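3.2 Setting Up the Cell and Keeping It Running

Most papers in our area give the hardware a paragraph and move on. I've been on the other end of that, trying to rebuild somebody's cell from four sentences and a parts list, so I'm going to take more room here and say how ours is put together and what we do to it between sessions.

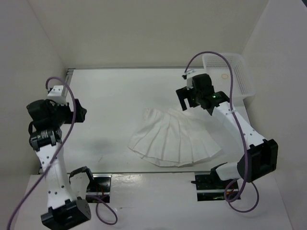 Figure 2. The Sepp cell with a pleated skirt laid out between the two arms.

We call the cell Sepp, after the older bench it replaced, and the name has stuck to the point where it's in our file paths. Two arms face each other across a white tabletop inside a white-walled enclosure. The white walls were a choice we argued over for weeks. Plain white makes the garment edges easy to pick out, but it also shows every scuff, and pale fabrics get hard to tell from the table when the lights are turned down. We kept the white and settled on a fixed light level instead, and I'd do the same again.

The arms are bolted down near the front of the table, and the front panel has a rectangular opening by each base. Please, if you build one of these, leave yourself openings like that! Our first panel was solid, and getting at the mounting hardware meant pulling the whole front off, which took two people and most of a morning. Now I can reach in with a short hex key and check the bolts while the other arm is still powered down from the last run.

Cables gave us more grief than anything else in the build. Each arm carries a purple cable that comes down from the bracket on top and follows the white link toward the base. Too tight, and it tugs on the bracket when the wrist turns. Too loose, and it droops into the cloth, and then the gripper picks up a sleeve and a cable together (this happened in the first batch, and yes, we kept the recordings). What we do now is send the arm slowly to the far ends of its reach, leave just enough slack for the worst pose, and tie the cable off there. Then we run the same poses again at full speed and watch the connectors.

Springs get looked at too. The silver coil at the elbow is easy to forget, and in our cell an arm with a tired spring doesn't fail in any obvious way – it just settles a little lower than it was told to. On a task like smoothing pleats that small sag matters a lot, because the fingertips end up pressing into the table when they should be skimming it. We check by holding each arm straight out and measuring the height of the gripper against a marked block. If it's off by more than the width of the line, we swap the spring and redo the zero.

Zeroing itself is done with Gesum, our in-house calibration script. It walks both arms through 29 poses and writes a log, and the log is where I look first when something feels wrong. We run it every morning before the first trial, and again after any collision. I used to skip the second one if the bump seemed gentle. I don't anymore, after losing an afternoon of data to a wrist that had slipped by a hair.

Gripper pads are the part we go through fastest. We change them every 220 grasps on knit fabric and every 600 on smooth woven cloth, and those numbers came from plain trial and error on our own garments, so treat them as a place to start. Pads get wiped with a damp cloth between garments. Lint is the enemy, especially from anything brushed or fleecy, and it builds up on the inside faces of the jaws where you don't notice it until a thin hem slides right out.

Over the full study the cell ran 3,022 trials. The longest stop came in November, when the left shoulder joint started clicking and we took the arm off to replace it. The swap was quick, but the new joint sat slightly differently on its mount, and we spent longer on getting the two arms to agree about where the middle of the table was. All trials recorded before the swap use the old calibration file, and both files are in the release, labeled by session. Section 3.3 covers how garments were placed and reset between trials.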